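# Toy Kitchen Station: House Rules, Frequently Asked

Last revised Friday, March 13, 2026. Applies to the tabletop stations at Clastano and Hallcombe. If you work at Geddale, your rules are stricter and you have our sympathy.

## Who are these rules for?

Anyone who runs, resets, reviews or walks past a kitchen station. The last group causes more trouble than you would think. A visitor who straightens a spoon has changed the layout, and the log will go on insisting that the spoon is where it used to be.

## Is this a safety standard?

No. The safety document is separate, it is longer, and you signed it. Where the two disagree, the safety document wins. This page covers good practice, meaning the things that won't hurt you but will ruin a week of work.

## Do I really have to follow the grip rules for soft props?

Yes. Felt is forgiving, and that is the trouble with it. A bad grip on a hard prop announces itself by dropping the thing on the table. A bad grip on felt can look fine for a good long while.

The rules:

- Hold upright bottles low, with a finger on each side of the base.
- Use the soft-prop force setting. It is labeled "soft prop." We did what we could.
- If a finger covers part of the label, that's allowed. Don't re-grip for looks.
- Check stitching and seams before each session.
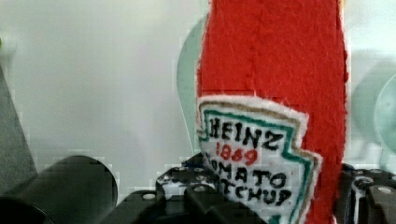
Frayed edges are acceptable up to a point, and the point is when fibers start collecting in the finger joints. Pull the prop, bag it, and put it on the repair shelf. Please don't trim it yourself. We have seen the results, and so has the repair shelf.

## Can I swap one prop for a similar one?

Only if you log it as a swap. "It's also a cup" is not a log entry. Two cups of different colors are two different props, and two strawberries are two strawberries, each with its own line on the sheet.

## How much of the table has to be in the overhead view?

The working area, which means every spot where a prop may be picked up or put down. Things at the border may run out of view as long as the current task doesn't use them. If the task does use them, move them in before you start and note the new layout.

## What counts as a finished reset?

A reset is finished when the table matches the layout sheet for the next run and the arm is out of the overhead view. "Matches" covers what is inside what. A bottle in the strainer and a bottle next to the strainer are separate starting states, and a reviewer at Coste will send back a run that confuses them, usually with a one-word comment.

Small pieces such as pasta may be left in a heap if the sheet says "heap." You don't have to copy the previous heap strand by strand. People have tried. It took them the whole morning and the heaps were no better.
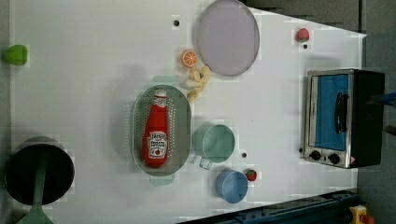

*Reading time: 5 minutes*

## Does the toaster oven have to stay in one place?

For the length of a session, yes. It can overhang the table edge if the feet are steady and the door has room to swing. Check the door before the first run, by hand, with the arm stopped.

## Can I rest a utensil across the pot?

If the layout calls for it. A handle lying across a pot is a perfectly good starting state and a very poor surprise. Remember that a long handle can stick out past the table, right at sleeve height.

## What do I do when something gets knocked over?

Stop the run. Mark it as disturbed. Then fix the table – in that order. Fixing first and marking later has a failure rate we'd rather not publish.

Don't delete the run, either. Disturbed runs are kept for 480 days, and they get used more often than the tidy ones.

## How many runs can I do before a break?

The cap is 600 per station per week, shared across shifts. One station once logged 754. We went back through them, and the last stretch contained resets that can only be described as hopeful. The cap has been enforced by the software ever since.

## Can I eat near the station?

No. The food on the table is fake and the food in your hand isn't, and the cleaning sheet has only one column.

## Who do I ask for an exception?

The station lead, in writing, before the run. An exception requested afterward is called an incident report, and it uses a different form.

## When will the rules be reviewed again?

In July. Suggestions go in the shared folder under "Rules, proposed." Please read the ones already there first – the request for a bigger table has been received.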